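Print | E-mail
2 min read
Shares: 3 | Comments: 0

Wundach Opens Orders for Tello Two-Arm Garment Cell

September 1, 2021 — Wundach today opened orders for Tello, a tabletop robot cell for developing and testing garment handling. The product is sold as a kit to research labs, apparel service firms and equipment builders.

Tello consists of two robot arms on fixed mounting plates, a white enclosure, a work surface and a hanging rail. Each arm carries a two-finger gripper. The arms can be run independently or as a pair, with one holding fabric while the other positions a hanger. A fixed camera covers the work surface.

"Cloth changes shape every time it is touched, so a single stored path is of little use," said Anas Fakhoury, product manager at Wundach. "The cell gives developers a repeatable workspace in which to record, replay and compare attempts on the same garment."

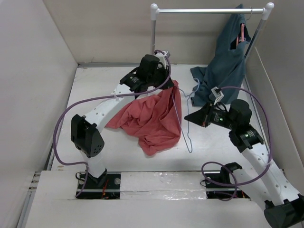
The control software, Zendico, records joint positions, gripper commands and camera images against a common clock. Operators can demonstrate a task by hand guidance or write motions directly. Recorded runs are stored locally and can be exported for model training. Storage supplied with the cell holds 2000 runs at default settings.

Grurkard, a garment rental firm, has used a pre-release cell since May to study hanging and rail transfer. Its trials covered lightweight shirts and heavier knitwear.

"We wanted the rail and the table in one reachable area, with no moving base," said Shiyu Feng, process engineer at Grurkard. "Knitwear still needs more work. The neck opening stretches, and the hanger tends to catch on the way in."

Wundach said Tello is a development product and is not rated for unattended production use. Wrist cables are routed outside the links so that they can be replaced without taking an arm apart. Gripper fingers are also replaceable — a spare set ships with each arm.

The kit is delivered in three crates and includes two days of setup support. Zendico updates are included for two years. Pricing is available from Wundach on request.

Print | E-mail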